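Notes for the Thursday group, second handout. Bring it along with you, please, and a pencil!

## Choosing and buying a dress watch

Last time we spent so long on straps (my fault, I do love a good strap) that we never got to the question Hanneke Stevens asked, which was how you tell a dress watch from any other plain watch. The short answer is that a dress watch is thin, quiet and happy under a shirt cuff. The long answer takes up the rest of this sheet.

**Size.** Look at the thickness first and the width second. People fall for a dial in a shop window and only find out at a wedding that the thing catches on their sleeve every time they reach for the bread. Try it on with the shirt you mean to wear, buttoned.

**Dial.** Two hands are plenty. A small seconds dial at six is lovely if you like a bit of movement, and a date window is a matter of taste. Odair Bastos and I have been arguing about date windows for years and I don't expect we'll settle it in February. 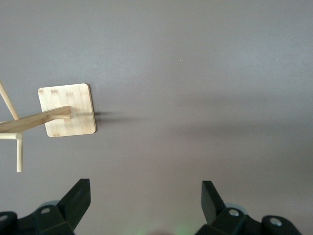
*Pale bamboo board on a gray surface.*

**Winding.** Many dress watches are wound by hand, and you should do it at the same time each day, off the wrist, with slow turns of the crown. Stop when you feel it firm up. Please don't force it past that point!

### Our two practice watches

We'll compare the Segers and the Natard, both secondhand. The Segers is listed at 1,240 and the Natard at 1,000, and I'd like each of you to write down which you would pick before you hear what Ans De Graaf thinks, as she is very persuasive.

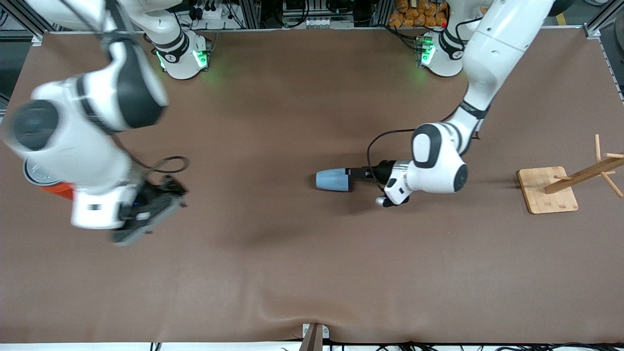

Handling a secondhand watch before you pay for it is a skill in itself, and a pleasant one once you've slowed down. Sit at a table, never stand over a hard floor, and take off your rings. Put something soft down first; a smooth brown cloth like the one covering that worktable is the sort of thing I mean, big enough that a dropped watch lands on fabric wherever it goes. Then turn the watch over and look at the lugs, the case back and the crown, in that order, and ask the seller when it was last serviced.

For next time: read the Trustdale sheet on case metals, and bring one question about gold plating. Sem Michiels has the spare loupes if you need to borrow one.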